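Two Colors, Two Bins, and the End of My Rag Drawer

I used to own a rag drawer. You probably do too – old T-shirts, one sad dish towel, half a pillowcase, all jammed in so tight that the drawer only opened if you swore at it. Then last December I bought a big bundle of microfiber cloths, yellow and green, and for a few weeks I had the same mess in brighter colors.

What finally fixed it was sorting by color, yellow in one clear bin and green in another.
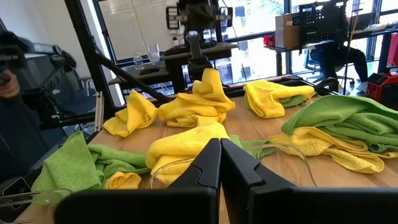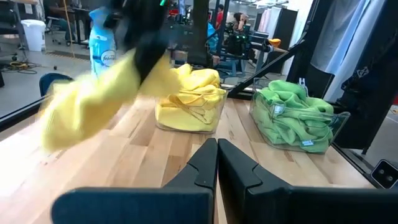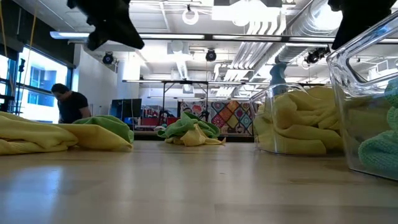
My friend Liette Leclerc talked me into it. She cleaned vacation rentals in Aswood for years (she once worked out that she'd washed 2,148 cloths in a single summer, and I believe her) and she has Opinions. Her rule is yellow for dry jobs and green for anything damp or greasy. Yellow does shelves, lampshades, the top of the fridge if you're feeling brave. Green does the sink, the stove, and whatever the dog left on the back door. You can flip it or pick other colors entirely, but pick once and stick with it, or you'll be dusting the piano with something that's been around the toilet!

Now, folding. I spent an entire evening folding mine into neat little thirds, and they looked gorgeous for one day. Liette laughed at me. She just dumps the clean ones on a table, pulls the greens out first, and drops everything in by the handful. I timed myself doing it her way and was done before the kettle boiled. I haven't folded a cleaning cloth since, and I still fold my napkins, so don't write in.

Clear bins are worth the extra couple of dollars. When the yellow gets low I can see it from across the laundry room and I run a load. I'd tried lidded baskets before that (very pretty, from Karaca Street market) and I forgot what was in them within a week.

About washing: warm water, a little detergent, no fabric softener, and keep them away from your bath towels unless you like picking lint. I dry mine on low. The stiff old ones get retired to the garage, where my husband uses them on his bike chain and they never come back.

I still keep one T-shirt from the old drawer. It's for the windows, it's gray and full of holes, and Liette isn't allowed to see it.

COMMENTS

Nurhan Yurt
We do three colors at my house and my kids ignore all of them. Going down to two this weekend!

clulby_mom
What do you do with the ones that are drying? Mine end up over every chair in the kitchen.

Rurkon77
Fabric softener ruined a whole batch of mine. Wish I'd read this first.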